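Brusus – dobra e arrumação de panos com duas mãos

Obrigado por passar por cá! O Brusus é um conjunto de gravações em que um robô de dois braços tenta fazer uma das tarefas mais aborrecidas de qualquer casa: pegar num pano, dobrá-lo e arrumá-lo numa prateleira. Começámos em junho, com bastante otimismo e uma pergunta muito simples na cabeça (será que uma máquina já consegue tratar disto sozinha?), e a resposta, por enquanto, é um «às vezes» dito com carinho.

O que contém

São 3953 episódios, gravados por teleoperação com mãos de vários dedos, e cada um dura cerca de 40 segundos. Em 2000 deles o operador dobra e arruma; nos restantes só arruma, ou só tira o pano da prateleira. O pano é difícil porque muda de forma a cada toque – uma caixa fica quieta à nossa espera, um pano não.

Na arrumação, a mão esquerda costuma segurar o pano enquanto a direita fica aberta, pronta a ajudar. O destino é a prateleira por baixo do tampo de madeira, onde pode já haver outro pano dobrado, e é aí que as políticas treinadas até agora mais se atrapalham. 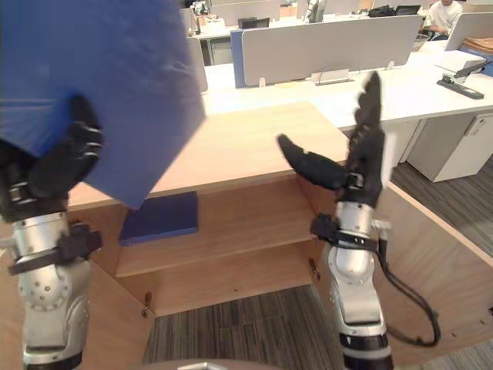 Organização dos ficheiros

A pasta salow guarda o treino e a pasta briseck guarda a validação. Há ainda 39 episódios falhados, à parte, na pasta gowda, que recomendamos vivamente a quem estuda a recuperação de erros (são os nossos preferidos!).

Limitações

Tudo foi gravado no mesmo escritório, com o mesmo mobiliário e pouca variedade de tecidos. Não esperem que um modelo treinado só com isto se entenda com lençóis de elástico, meias ou uma cozinha em hora de jantar.

Contacto

Dúvidas e correções são muito bem-vindas. Escrevam a Vusumuzi Mokgethi através da página do projeto – a resposta pode demorar uns dias, mas chega.

Última revisão: 11 de novembro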